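4. Folding the square sheets

This section explains how to prepare and fold the Lalero squares on the Cassim folding table. Please read all the steps before you begin.

4.1 Before you start

1. Wipe the table surface with a dry cloth. Do not use water.

2. Take one square from the pack. A pack has 200 sheets, and they like to stick together, so check with your thumb that you have only one.

3. Lay the square flat in the middle of the table. 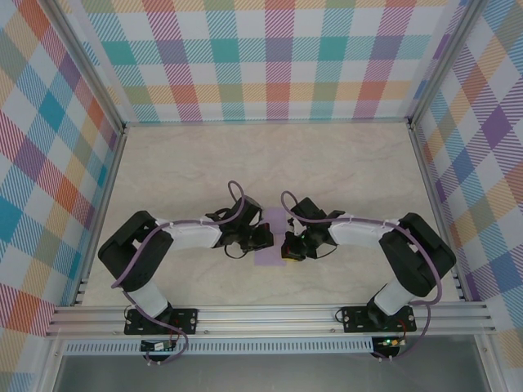 4. Press the square lightly with the open hand. If a corner stands up, turn the sheet over.

Note: Leave the plaid wall panels in their place during the work. They screen the sheet from draft.

4.2 Between two sheets

5. Remove the finished sheet and put it in the tray. The table must be clear before the next square is laid.
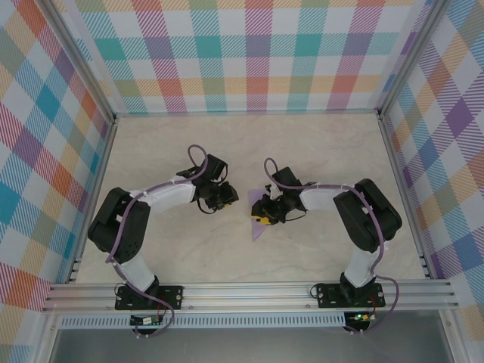
6. Look over the surface for small scraps. Even a thin scrap makes a mark in the next fold.

7. Lay the next square and look at its corners from above.
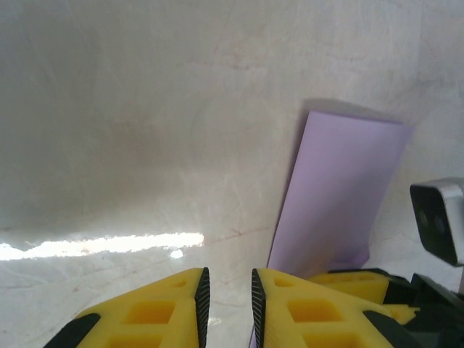

Fig. 4-3. Lavender sheet on the table, one corner curled or folded.

Caution: Do not pull on a curled corner. Smooth it from the middle of the sheet to the outside.

4.3 Making the fold

8. Hold the sheet near the lower edge and bring one side over the other. Keep the fold soft at first.

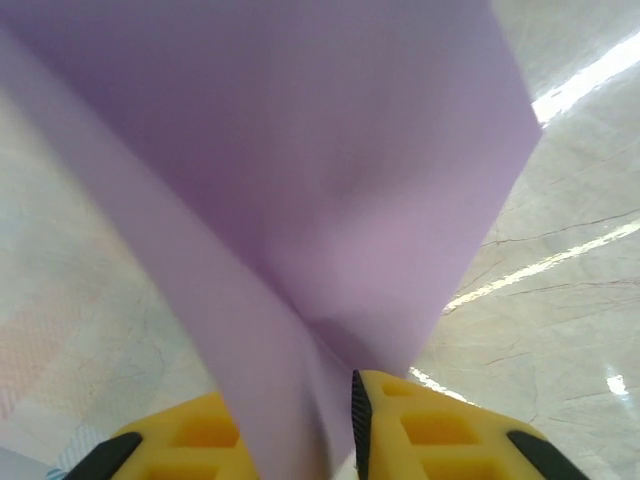
9. When the edges meet, press the crease one time, slowly, from one end to the other. Pressing it again and again makes the paper weak.

10. If the crease is not straight, open the sheet and try again. After 3 tries take a new sheet.

For sheets with foil, see section 13.

Text: Shaimaa Fahmy. Checked by Walid Hijazi, Drevell, 17 December 2025.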